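22 April 2021

Room 2, soft goods clear-out. Self and Benvinda Simões. Aim was to get the toys off the bed and the floor and into cartons before the Deda pickup, and to finish the stock sheet while at it.

Stock sheet stood at 1,198 lines this morning across all rooms. Soft toys are 249 of those. The Irora numbers were used for everything in room 2; older Pacheco numbers stay in the second column until July, then drop them.

## Sorting rule

Same as room 1, with one change from Érica Caldeira's note:

- Plush with a face or limbs goes under "figure", whatever it is meant to be. Food plush with faces counts as figure.
- Pom-poms, charms and anything on a loop goes under "small".
- Hard items found among the plush are set aside and not boxed. Check for batteries first.
- Long pile packed last, on top. Compresses badly.

The change is the food plush. Under the old rule Benvinda had them as cushions and I had them as figures, so the two halves of the list did not agree. Corrected on her half. Mine needs a second look from line 30 on.

## Cartons

Reusing food cartons. Flaps folded back, check inside for crumbs and tape residue, wipe, leave open. Printed sides don't matter, but the label has to go on a plain panel or it can't be read from the aisle. Dimico labels stick poorly to glossy print; two strips of clear tape over each.

Fill limit 10 pieces for mid-size plush. Lid must close without pressing. Anything larger than a forearm goes in the tall cartons, upright.

Glass does not travel with plush. The green bottle in the open box on the floor gets its own wrap and goes on the kitchen list.

## Bed, first group

Worked from the bed since the floor was already crowded. Fleece blanket left in place as the work surface, to be shaken out and folded when the bed is done. Carton for this group stands on the blanket directly behind the pile, empty at the start. Pink plush with cream spots, roll cake with the pink face, and the doll with the lavender head all go under figure. White fluffy one with the yellow bobbles goes under small. Black item with the power symbol, remote or similar, set aside.

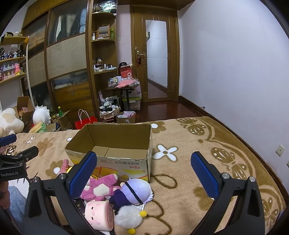
## Open items

- Floor group: white bear with beige patches, spiky-haired white doll, green frog. Bear to a tall carton.
- Red shopping bag by the wardrobe: contents not listed yet.
- Ask Érica whether dolls with plush bodies need their own code.
- Clear tape low, one roll left.
- Recheck line 30 onward before sending the sheet to Deda.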